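Packing a shared toiletries box

Written by Saimi Peltonen for the Pillside house handbook. Applies to guest rooms at Mivport and Prerkasville.

A shallow open box is enough for two guests' bathroom things, provided the order of packing is kept. The method below takes nearly five minutes the first time and less after that.

What you need

An open square box, low enough to see into from standing height.
Two toothbrushes.
One razor.
Toothpaste.
A squeeze tube of lotion or cream.
One small spray bottle, no more than 80 ml.

Method

1. Wipe the inside of the box and let it dry. Check the corners for old paste.

2. Set everything out on the table beside the box. Check that caps are screwed down and that the spray top is in its locked position.

3. Lay the long, thin items first, against the left wall. Toothbrushes go in with the heads at the same end. Use head covers if the box is going in a suitcase.

4. Place the razor last in this group, with its guard on. The head should point away from the bristles.

5. Put small cartons and the toothpaste on the same side. Labels face up – the room check at Prerkasville is done by reading them, with the box left where it is.

6. Fill the right half with the squeeze tube and the bottle, both on their sides. If the bottle has a trigger or pump top, turn the nozzle towards the wall of the box.

7. Lift the box by two opposite sides and tilt it slightly. If anything slides across the floor of the box, fill the gap with a folded flannel.

For a box stored on a shelf, steps 4 and 7 still apply. Step 6 may be left out where guests keep bottles by the basin.

Toothbrushes and razor, with the box part-way through packing:

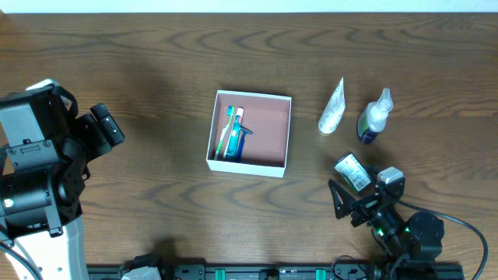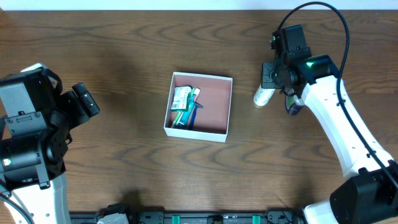
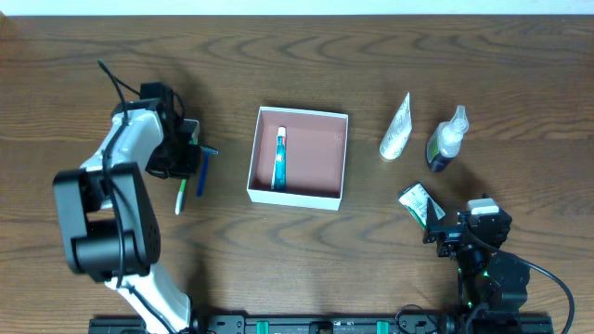

Page 142

Replacement boxes are ordered through Katsaros in packs of two. Write the room number on the base in pencil. Boxes with a split corner are to be taken out of use at the Wednesday check.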